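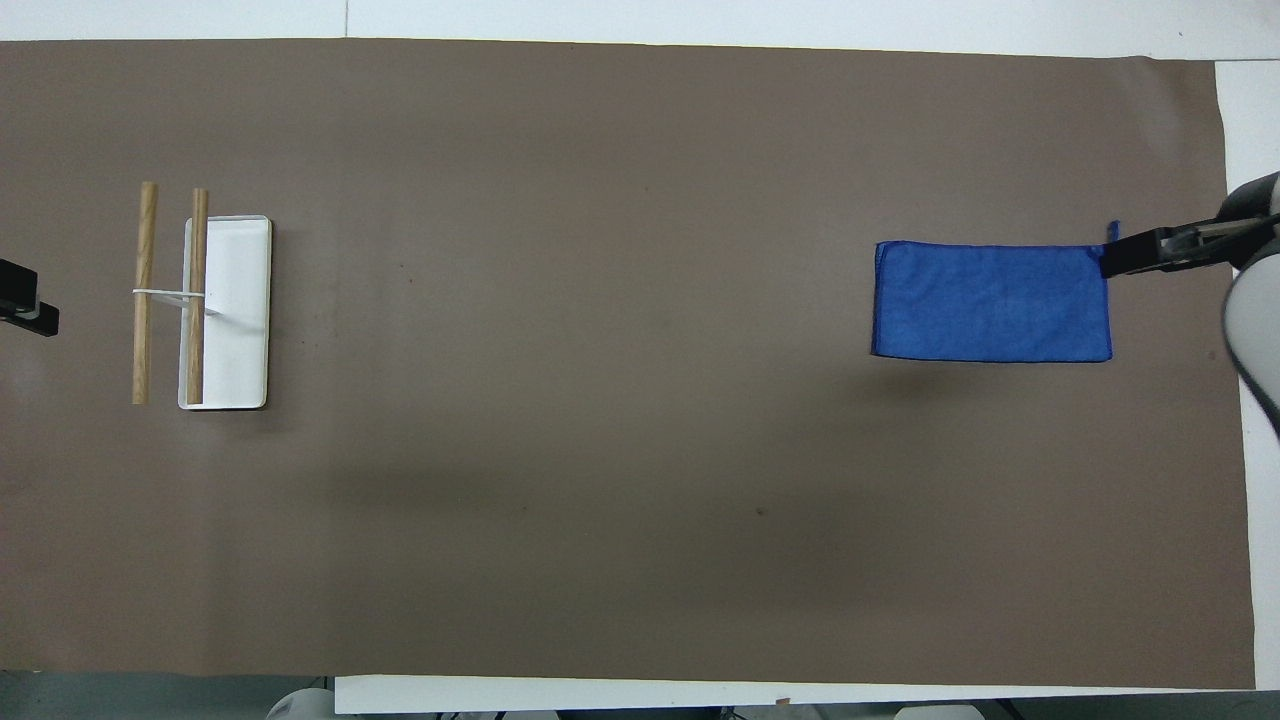

Looking After an Older Car in Your Own Garage: Tips That Have Saved Me Money

I keep an older sedan on the road, one with 2,768 fewer problems than my brother-in-law predicted when I bought it, and most of the upkeep gets done in a single-car garage with the door up and the radio going. These are the small habits I've picked up over the years. Some came from friends, a few came from making a mess of things, and I add to the page whenever I remember another one.

Door seals

Rubber seals dry out long before they leak, and you'll usually hear the trouble first as a whistle at highway speed. Wash them with plain warm water and a drop of dish soap, let them dry with the doors open, and then rub in a thin coat of silicone grease with your finger. Thin is the word! My first try left a gray stripe down the side of every coat I owned that winter. I do mine in June and again before the first frost, and I've been on the same tub of Zistico grease for longer than I can remember.

If the whistle stays, close a strip of paper in the door and give it a tug. It should drag. Wherever it slides out easily the seal has gone flat, and you can sometimes coax a little more life out of it by adjusting the striker plate a hair inward. Mark the old position with a pencil before you loosen anything.

Battery terminals

That crusty white or greenish fluff is easy to deal with. Take the negative cable off first, then the positive, and brush on a spoonful of baking soda stirred into a cup of water. It'll fizz like a school volcano. Keep it out of the cell caps if your battery has them, rinse, dry everything well, and put the positive back on first. Gloves and glasses for this one, please, even if you're only going to be a minute. And dig out your radio code beforehand if your car asks for one (mine does, and I spent a very quiet month finding that out).

Keeping small parts in order

I used to put screws in my shirt pocket. Now I use an old muffin pan, one cup for each step, filling from the top left and working along, so that putting the thing back together is just a matter of going backward through the pan. For trim panels I push the clips into a piece of cardboard with a sketch of the panel on it. Plastic clips get brittle with age and you will break a couple no matter how gently you go, so order a bag of spares before you start – they cost next to nothing and it beats driving around with a rattling door for a week.

Bolts that won't budge

Penetrating oil wants time more than it wants quantity. Spray it on in the evening, tap the head of the bolt a few times with a hammer, go and have supper, and try again in the morning. I've used the Presell spray and the cheaper Toven one and couldn't tell you the difference, except that the Toven nozzle clogs if you store it lying down. When the bolt finally moves, go a quarter turn out, an eighth back in, and keep on like that. It feels silly, but I haven't snapped one since I learned to be patient.

Tires and tire pressure

Check pressure in the morning before the car has gone anywhere. The number you want is on the sticker inside the driver's door, and the one molded into the tire is a maximum, so please don't fill to that. My sticker says 28 for the rear, which surprised me, as I'd been putting in a good bit more for years and wondering why the back end felt skittish. Do the spare while you're down there.

Cloudy headlights

Toothpaste works, a little, for a little while. A proper kit with sanding discs works far better, and the part people skip is the clear sealer at the end. Without it mine were yellow again in 6 months. Tape off the paint all the way around, 2 layers thick, keep the lens wet, and don't move to the next grit until the scratches all look the same.

Musty vents

Change the cabin filter before you buy any kind of air freshener. After that, get in the habit of switching off the air conditioning a few minutes before you reach home and leaving the fan running, so the damp inside gets a chance to dry. My local parts counter, Szénási, keeps filters for older models in the back and not on the shelf, so it's worth asking wherever you shop. Note which way the arrow on the old filter points before you pull it out, and write the mileage on the edge of the new one in marker.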